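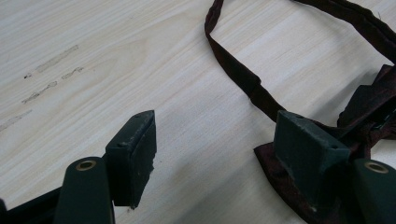
Pads on the bow tie bench, scuffs and all.

Search the archive Enter keyword Go

Reply to: pad wear and dropped straps on the tie bench

Greer MacBrayne
February 15, 2019
3 min read

Alasdair Lamont wrote:

> We have the same hand-held pair on a bench at Follum and the pads have started letting go of anything narrow. Bows are fine. Neck straps slide out as soon as you lift them. I tightened the pad screws, which made me feel better and changed nothing. Do you swap pads on a schedule or wait until somebody swears? Also, where do you run the cables? Ours get caught on everything with a corner.
>
> Alasdair

Alasdair,

We used to wait for the swearing. It was a good indicator but it tended to arrive in the middle of a run, so now I write down every session in the Riveck book and look at the pads before each one. The last set came off after 533 picks. I'd love to tell you that number means something, but the set before it was finished at 129, and the only difference I can find is that Bent did the fitting and I did not.

Look at the edges first. Ours are chipped and rubbed pale along there and we keep using them, because chips at the edge don't bother a bow with a bit of bulk to it. A strap is another matter. It's long and thin and it twists, so if you take it near the bottom of the pad you're holding it with the worst part you own. Come down a little further and get it on the middle of the face. If it still slides out, change the pads, and change both. I once changed one to save money and spent an afternoon chasing a fault I had personally installed.

On your screws: back them off, close the fingers gently on a piece of card so the faces sit flat against each other, then tighten a bit at a time, going back and forth. If you do one screw all the way home first, the pad cocks over and you get a nice firm grip along one line and nothing anywhere else.

The rack wants setting up before the grippers do. Put it near the middle of the table with the tray flat, and try the reach with both hands before you start logging. We hang ties at the end with the knob and work the right gripper in from the side.
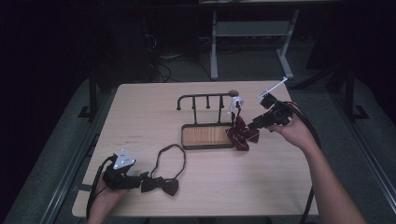

Cables next. Each one gets its own side, left cable down the left, right cable over the right edge of the table, and they never meet on the bench. Leave enough slack for a loop behind the gripper. I had the right one pulled tight for most of December and blamed my wrist for the drift. Annag put 2 inches of slack in it and my wrist recovered at once.

Check that the marker plate is clean and tight while you're there. Brigitta wipes it with a dry cloth. I used my sleeve until she saw me.

As for the tabletop, don't stick anything to it that you'll want to remove. We have gray smudges on ours that I'm fairly sure are old tape, and scribbles in what looks like pencil that I'm fairly sure are mine. Brumdale sell a cleaner that took off some of the smudges and a patch of my enthusiasm. I've left the rest.

I have three spare pads in the drawer, which you'll notice is an odd number. See above about saving money. You can have two of them if you send me the part number for whatever you're running at Follum, as I don't want to mail them off and find the holes don't line up.

Greer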